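Bench notes, May, driver board rev 2

Continued from the previous page. Today I wanted to finish the bias sequencing for the Zarei amplifier module, and I finished half of it.

Setup same as before: Tidar supply on the drain, small bench supply on the gate, 30 dB pad on the output. Gate goes negative first, then drain, then I bring the gate up slowly until the quiescent current is at the value from the sheet. Power down in the opposite order. I write this every time, because in April we lost one device when the order was wrong.
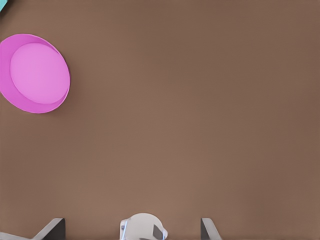
With the new gate resistor the start is much cleaner. The overshoot on the drain current is still there but it is small and it settles before I can worry about it. I tried also the ferrite that came from Darngate. It helps against the low frequency oscillation, but it makes the gate line slow, so I took it out again and put the old one back. To be decided later -- maybe a smaller one in series with the resistor.

Temperature: I let it run 17 minutes at full drive. The flange came to 105 C and was still climbing a little, so I stopped. This is too high for my taste. The thermal paste was my first suspect. I removed the module and the paste had covered only one side, so the screws were not tightened evenly. Must repeat with the torque driver and not by hand.

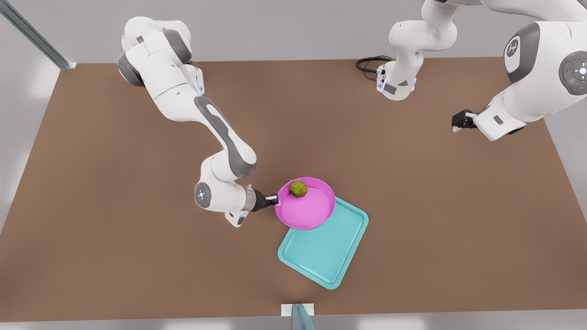
Noise on the current sense line is the other open point. It appears only when the drain supply is in its high range, and the scope ground clip makes it worse. I moved the sense pair away from the drain wire and half of it went away. For the status LEDs on the front panel I would like a small circle of bluish-white lights, like on the wrist joint of the white arm, and not the row of red ones we have now. They can share the 5 V rail, but then I must check that their switching does not come into the sense line too.

Rultden connectors: still waiting. The 2 on the shelf have the wrong pin length.

Next time:
new paste, torque driver, repeat the full drive run
sense pair twisted and shielded
measure gate current at the hot point, I forgot it today

Files are in the usual folder, the scope pictures are not renamed yet.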